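Seltham v Muvum, and why I'm not buying it

So Muvum is the future of the middleweight division now, is he? He has won 7 fights. I have watched every one of them and I could name maybe two opponents who came to win.

The promoters at Soseck say Saturday's hall was packed. It holds 981. I was sat near the back with an empty row in front of me and my coat on the next seat, so draw your own conclusions.

Seltham lost on all three cards, fine. But he landed the cleaner shots in the fourth and fifth, and one judge gave him neither round. I'd love to see that card explained.

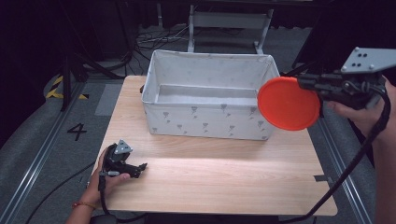

Ng emailed after my last post to say I am too hard on Muvum, that a jab like his wins rounds whether I enjoy it or not, and that Seltham did nothing after the sixth.

Fair on the last point. The jab I'll believe in when somebody decent is walking through it. There is talk of a rematch in September, with ringside at 100 quid. I paid less than that to see a proper title fight, and I'll be watching this one at home if it happens at all.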